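Small Shelves in Shared Kitchens: Project Report

Group members: Mayuree Nakpan, Siamak Safavi, Golnar Babaei
Supervisor: Fereshteh Dehghan

1. Background

The shared kitchens in the Gamach residence have one wall cabinet for every four students. Most of the counter is taken up by things that have no fixed place, and mugs are the worst of them. We wanted to find out if a low shelf standing on the table would free up space, and if people would keep using it after the first few days.

In January we sent a short survey to all residents and got 131 answers. The most common complaint was that mugs were left beside the sink. The second was that clean mugs were stacked inside each other and got chipped. Several people wrote that they had stopped keeping their own mug in the kitchen and took it back to their room.

2. The shelf

We looked at three designs and chose the simplest one, a single light wooden board on a black metal frame with thin legs. It has no back and no sides, so a mug can be put down or picked up from either side. Golnar wanted hooks under the board, but the handles on some of our mugs were too thick for them and we dropped the idea.

The mugs stand in one line with a gap between them. We asked residents to bring mugs that looked different from each other so that they could find their own quickly.
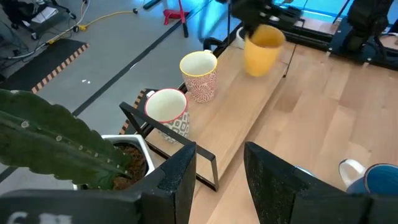
The line worked better than two rows. When we tried two rows, the back row was hardly used, and people moved the front mugs onto the table to reach it. They often didn't put them back.

We also left room on the table for one potted plant at each shelf. This was Mayuree's suggestion. In the kitchen without a plant, the same spot filled up with mail and empty jars by Tuesday.

3. Results

During the trial we logged 564 visits to the test kitchens. Mugs left by the sink became less common in both of them. Barrett Greenberg, who lives on the second floor, asked if he could keep the shelf in his kitchen, and we agreed.

Tall mugs were a problem at the ends of the board, where they got bumped by sleeves and bags. We moved them to the middle. We did not test glasses or bowls.

4. Further work

The board should have a low lip along the front edge. Siamak has drawn one, but it has not been built yet. We would also like to repeat the trial in a kitchen with a smaller table.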